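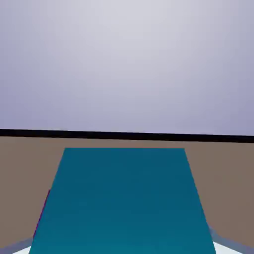

Notebook, dye bench, May, morning

Second test of the madder bath on the Narklow wool. I want a muted brownish colour, and last time it came too orange, so I put in less chalk. Edeltraud Reuter says the water from the Holascombe tap is already hard enough without it. I think she is right, but I only have two tests to compare.

Wool, dry: 165 g, in three skeins.
Mordant: alum, 15 g, dissolved first in a cup of hot water.
Bath kept at almost 50 degrees. When I looked away it went higher, for how long I don't know.

Skein 1 came out after the first hour. It is dull pink, not bad. Skein 2 has the iron dip and is closer to the grey brown we have been looking for. Skein 3 stays in the pot overnight with the lid on.

The label on the alum jar is not readable any more, please somebody write a new one. Also the small scale shows 14 g with nothing on it. I pressed zero before each weighing, but I would like to check it with the brass weights.

To do: wash skein 2 with the neutral soap, cut a piece for the Lulimia colour card.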